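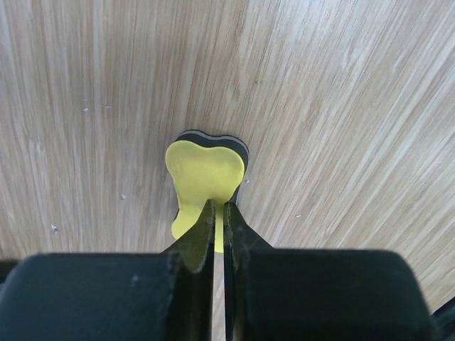 **Is it still worth writing by hand when every phone has a keyboard?**

I think it is, at least for the small things of the day, and I would like to defend it a little.

I came to Mamthorpe from another country, and most of my English I learnt at a keyboard. The computer corrected me so quickly that I did not see my own mistakes. I wrote "recieve" for years and the word always came out right. Then I took a job at Halliday, the garden centre on the ring road, where the orders are still written in a book with a pen. In my first week a customer had to ask me what a "vegatable tray" was. It was embarrassing, but I have not spelled it wrong again.

People tell me that handwriting is slow. This is true, and for a long report I would never choose it. But much of what we write in a day is short: a shopping list, a message for the person who comes home later, the name of a plant. For such things the speed is not important. With the phone I must unlock it, find the right place and then not look at the three other messages that are waiting there. With a pen I have finished before that.

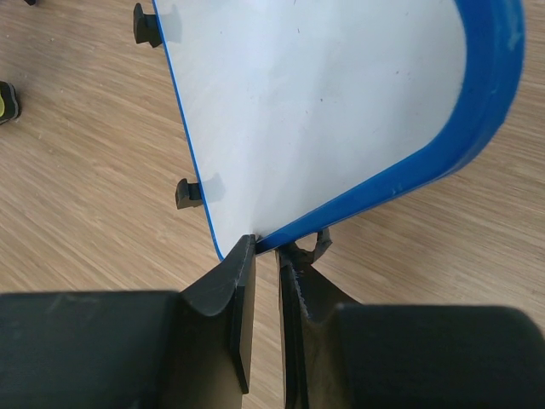 *Photo: Cliltico*

There is also the question of who can read what we write. Last August my street began to use an application called Drosero to share news between neighbours. It is a good application and I use it too. But the woman opposite does not have a smartphone, and she heard that the water would be turned off only when it was already off. Before, somebody would have put a paper on her door. We had 189 messages in the application that month and not one of them reached her.

I do not want to be unfair to the other side. Some people have pain in the hands, or were punished at school for ugly letters, and for them the keyboard was a real freedom. My own brother is one of them. I would not like to see an office or a school which forces everybody back to the pen. Also my handwriting is bad, and at work they have asked me more than once if my 5 is an S.

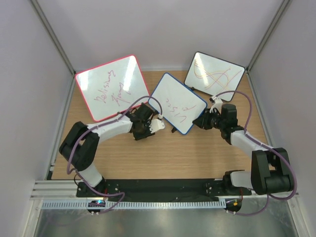
Ilze Brakmane

Still, I notice that we keep the handwritten things. I have a box with letters from my grandmother, and in it there is a recipe for rye bread where she crossed out the salt and wrote a different amount. From this I know that she tried it and was not happy. A typed recipe would give me only the last version. On my phone there are 430 notes, and I could not tell you what is in ten of them.

So my proposal is modest. Keep the phone for the bank and the long letters, but put a pen near the kettle - a cheap one is enough - and write the next list yourself, with the mistakes. If the letters are ugly, the milk will be bought all the same.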